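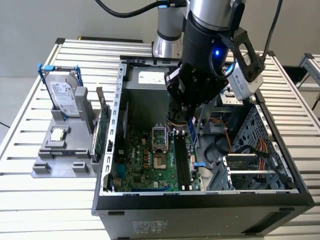

Qu'y a-t-il dans le ventre d'un ordinateur ?

Tu as sûrement déjà vu une tour d'ordinateur, cette grosse boîte posée sous un bureau, qui ronronne un peu quand on l'allume et qui clignote quand elle travaille. On branche l'écran, le clavier, la souris, et hop, on peut écrire une histoire, regarder des dessins ou jouer à un jeu de course. Mais dedans, qu'est-ce qui se cache ? Quand on couche la tour sur le côté et qu'on retire son panneau, on découvre une sorte de petite ville, avec ses rues, ses places, ses immeubles et même sa centrale électrique ! Viens, on va s'y promener tranquillement, on a tout notre temps.

Le boîtier, la maison de tout le monde

La grosse boîte en métal s'appelle le boîtier. Elle protège les pièces fragiles de la poussière, des coups de pied maladroits et des chats curieux (il y en a beaucoup, des chats qui aiment la chaleur des ordinateurs). Tu remarqueras que le métal est souvent percé de petits trous bien alignés. Ces ouvertures laissent passer l'air, car un ordinateur qui travaille chauffe, un peu comme toi quand tu cours dans la cour de récréation.

L'alimentation, la centrale électrique

Cherche le gros bloc gris, avec une étiquette blanche collée dessus. C'est l'alimentation. Elle reçoit l'électricité de la prise du mur, qui est bien trop forte pour les petites pièces, et elle la transforme en une électricité plus douce, qu'elle distribue ensuite par des câbles à tous les habitants de la ville. Sans elle, rien ne s'allume, pas même le plus petit voyant. L'étiquette sert aux adultes qui réparent : ils y lisent la puissance du bloc et plein d'autres renseignements écrits en tout petit.

La carte mère, le plan de la ville

La grande plaque verte s'appelle la carte mère. Quel joli nom, tu ne trouves pas ? On l'appelle comme ça parce que les autres pièces viennent se brancher sur elle. Si tu regardais une carte mère de tout près, avec une loupe, tu verrais de fines lignes qui courent dans tous les sens : on les appelle des pistes, et ce sont les rues par où passent les messages. Les petites choses jaunes et orange éparpillées dessus sont des composants électroniques. Parmi eux, il y a des condensateurs, qui gardent un tout petit peu d'électricité en réserve, comme un écureuil garde ses noisettes, sauf que l'écureuil attend l'hiver et que le condensateur attend une fraction de seconde.

La place du processeur

Vers le milieu de la carte, il y a un cadre de métal argenté avec un levier relevé. Cet endroit s'appelle le socket (on peut dire aussi « support »), et c'est le fauteuil du processeur. Le processeur, lui, est la pièce qui fait les calculs, et il en fait une quantité à donner le vertige ! Mais le fauteuil est vide, alors on peut voir le champ de broches, toutes petites et toutes serrées. Pour installer un processeur, on le pose délicatement, bien dans le bon sens, puis on referme le cadre et on rabat le levier. On ne touche jamais les broches avec les doigts, elles se tordent pour un rien.

La mémoire vive, la table de travail

À droite du socket, tu vois de longues fentes noires, bien parallèles, avec de petits loquets blancs aux extrémités. On y glisse les barrettes de mémoire vive, que les grands appellent la RAM. Imagine que tu fais un dessin : tes feutres et ta feuille sont étalés devant toi, sur la table, pour que tu puisses les attraper vite. La mémoire vive, c'est cette table. Plus elle est grande, plus on peut y étaler de choses à la fois. Et quand on éteint l'ordinateur, la table est débarrassée d'un coup. Voilà pourquoi il faut enregistrer ton travail avant d'éteindre !

Les fentes bleues et le coin des disques

La longue fente bleue, en bas de la carte, porte un nom un peu compliqué : PCI Express. On peut y brancher, par exemple, une carte graphique, celle qui prépare les belles images des jeux. Et sur le côté droit du boîtier, la cage en métal gris sert à loger les disques. Un disque dur, c'est l'armoire de l'ordinateur : on y range les photos, les musiques et les exposés sur les dinosaures, et tout y reste, même quand le courant est coupé.

Et si tu veux regarder pour de vrai ?

Demande à un adulte de t'accompagner. Il faut d'abord éteindre l'ordinateur et débrancher le câble du mur, puis attendre au moins 10 minutes. Avant de toucher quoi que ce soit, pose la main sur une partie en métal du boîtier : cela chasse l'électricité statique, celle qui fait dresser les cheveux quand on enlève un pull. Et l'alimentation, on ne l'ouvre jamais, jamais, même débranchée !

Ensuite, prends une feuille et dessine ta propre ville, avec la centrale, le fauteuil du processeur et l'armoire. Tu peux donner un nom à chaque rue.

Texte de Lukian Kovalchuk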